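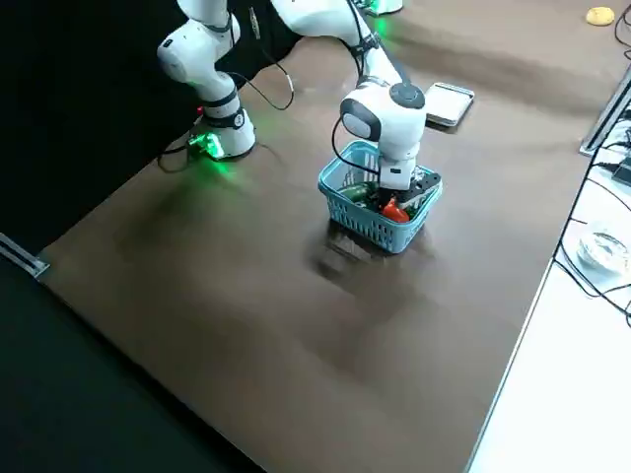
About Arboleda Door & Window

Arboleda Door & Window repairs and replaces exterior doors, storm doors, patio sliders and the frames they hang in. We work on houses and small apartment buildings in Jirnow and the towns along the river. Our shop is on Mill Street, two doors up from the old feed store, and the counter opens at 7:30 in the morning.

How we got started

The building came first. It was put up in 1944 as a millwork shop, and for a long time it turned out stair parts and interior trim for the lumber yards. When the last owner retired, the place sat closed for a few winters with most of the machines still bolted to the floor. Walter Mosquera bought it with the machines included. He had spent 20 years hanging doors for other contractors and wanted a place where he could build a replacement jamb to match an old one instead of ordering the closest size and shimming the gap.

The first year was mostly storm doors. Then the landlords found us, and after that the people who had bought older houses up the hill and discovered that no two openings were the same width. We still do a lot of work up there. Houses in that part of town tend to have thick plaster walls and settled sills, and a stock prehung unit rarely fits without help.

Who works here

There are nine of us. Five are installers, and they go out in pairs on most jobs, with the fifth covering service calls and warranty visits. Two people build and finish in the shop. One person runs the office, answers the phone and keeps the schedule. Walter does most of the measuring himself and writes the quotes.

Our installers are on the payroll. We don't send out subcontractors, and the people who come to measure your opening will know the people who come to fill it. New hires spend their first months in the shop building frames before they go out to a house. It slows down our hiring, and we have turned down work in busy seasons on account of it.

What we do

Most of our jobs are full replacements of front and back doors, with new jambs, sill, weatherstripping and hardware. We hang fiberglass, steel and solid wood. We also replace patio sliders, and we will convert a slider to a hinged pair if the header allows it.

Repair is a good part of the business too. We rebuild rotted sills and the bottoms of jambs, replace rollers and track on sliding doors, reglaze door lites, and plane or rehang doors that stick. If a door can be fixed for a fair price we will tell you so and quote the repair along with the replacement. Some customers take the repair and call us back years later for the new door.
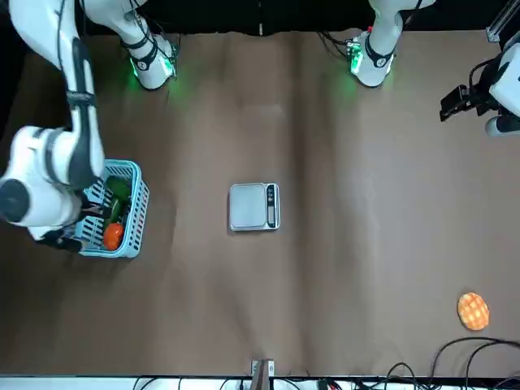
We do not install garage doors, and we don't do interior doors unless they are part of a larger job. For automatic openers on commercial entrances you will need a different kind of company. The office keeps a short list of outfits we know and will read it to you over the phone.

The Noleseo frame

A few years after we opened, we started making our own frame for older houses, and it needed a name for the order sheets. We call it the Noleseo. It is a wood jamb with a composite foot on each leg, so the part that sits closest to the wet sill doesn't soak up water the way bare pine does. The depth is cut to match your wall, which saves adding extension strips around the inside. You can have it primed or stained, and we can rout it for the hinges you already have.

We make the Noleseo for our own installations and also sell it to other contractors. They should send wall thickness, rough opening, door size and swing. Please measure the wall in three places and send us all three numbers. Plaster is seldom even.

How a job goes

Call or stop by the counter and tell us what you have. A phone picture of the door, inside and out, is helpful but not required. We come out to measure, usually in the late afternoon, and there is no charge for that visit within our regular service area. You get a written quote by mail or email with the door, the hardware, the labor and the disposal listed on separate lines.

If you go ahead, we take a deposit and order the door. Lead times depend on the maker and the finish. Special colors and decorative glass take longest, and the office will give you the current wait when you sign. We don't put a date on the calendar until the door is in our building and has been checked — a damaged slab is easier to send back from here than from your porch.

A single entry door is normally a one-day job. We put down drop cloths, take out the old unit, look over the framing and call you over if we find rot. Any extra work gets a price before it gets done. Your house will have a door that locks when we leave for the night, even on jobs that run into a second day.

Hardware and keys

We stock hinges, sweeps, thresholds and locksets at the counter. The line we sell most is Ideck, mainly for the hinges, which come in the sizes older doors need. We can key a new lockset to match the rest of your house if you bring in a working key. Bring the lock too if it's an old mortise set — those we have to look at before we can promise anything.

Loose parts from old doors are in the bins along the back wall. You're welcome to look through them. Prices are marked on the bins, and anything without a price is up to whoever is at the counter.

Warranty and service

We warranty our labor for five years. The door itself carries the maker's warranty, and we handle that claim for you if something goes wrong. Houses move a little with the seasons, so if your new door starts to rub or the latch stops catching after its first winter, call the office and ask for an adjustment. We book most of those in April, and there is no charge for them while the labor warranty lasts.

Visiting the shop

Parking is in the gravel lot on the north side. The entrance is the green door facing the lot, and the bell is loud so that we can hear it over the saws. The counter closes at 4:30. If you need to come later than that, call ahead and someone will stay.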